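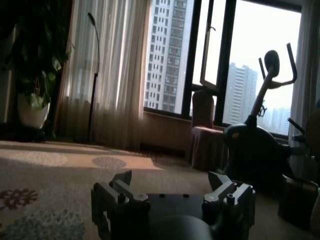 Saving and loading difficulties with Skunis on an 8-bit cassette machine

Retro Games Help » Cassette and Disk Titles » Loading Problems

Posted by Florêncio Matos

I should be grateful for assistance with a cassette copy of Skunis, the maze game published by Vistance for home computers with 48K of memory. I acquired it in March as part of a lot of 40 tapes, most of which load without complaint. The title screen of Skunis appears in full, the border continues to flash for the usual period, and the machine then resets at the point where the menu should be displayed.

The following steps have been taken already. The tape heads have been cleaned with isopropyl alcohol. The volume has been tried at every setting between half and full. A second cassette player has been used, with the same result. Side B, which according to the inlay holds an identical copy, fails at exactly the same place. Other Vistance titles from the same lot, including Julis, load at the first attempt on both players.

On one occasion the game did reach the menu. I played as far as the third floor and used the save option, which wrote a short block to a blank tape. When I tried to load that position the following evening, the game accepted the block and then showed a score of 1,114 with no lives remaining, although I had saved with 700 points and two lives in hand.

I would like to know whether the tape should be considered faulty, and whether the saved position can be recovered. The inlay gives no advice on either matter beyond the instruction to "rewind and try again".

12 people have this problem

Posted by tapedeck_lo

Have you tried turning the volume up a bit? Mine were always too quiet. Failing that, a different lead.

Posted by Harbourside Archive Desk

The symptoms described are consistent with a known difference between two pressings of this title, and members are advised to establish which pressing they hold before discarding a tape.

The first pressing of Skunis carries a plain white cassette label and loads in two parts. The second carries a printed label with the publisher's name along the lower edge and loads in three. In the first pressing, the second part overwrites a small area of memory that is also used by several common joystick interfaces. Where such an interface is connected at the rear of the computer, the machine will reset when the menu is called. The title screen is unaffected, as it has been drawn by that stage. As both sides of the cassette contain the same code, both sides will fail in the same way.

The recommended procedure is as follows. Switch off the computer and remove the power lead. Disconnect every interface from the edge connector, including any printer or sound unit. Restore the power and load Side A with keyboard control only. The keys are set out on the inside of the inlay and cannot be redefined in the first pressing.

If the game loads by this method, the tape is sound and need not be replaced. Members who wish to use a joystick will require the second pressing, or an interface with a switch that disables it during loading. The switch may be returned to the on position once the menu is displayed.

With regard to the saved position, the save routine writes the score, the number of lives and the floor, but does not check them when they are read back. A weak signal can therefore produce incorrect values without any error message. The block should be loaded again at a slightly lower volume, using the same player on which it was recorded. If the score is still shown as 1,114 after several attempts, the error is likely to have been made at the time of saving, and the position cannot be recovered. It is good practice to save each position twice in succession on the same tape, with a short gap between the two.

Julis does not use the area of memory in question and is not affected.

Posted by Florêncio Matos

I am obliged to the Archive Desk for a full reply. The label is plain white, and a joystick interface was indeed connected on every occasion but one. With the interface removed, the game has now loaded three times in succession from Side A. The saved position continues to show 1,114 and I have accepted its loss.

I had also tried the other lead, without any change.

This thread has been marked as resolved. Replies remain open to members with 600 or more site points.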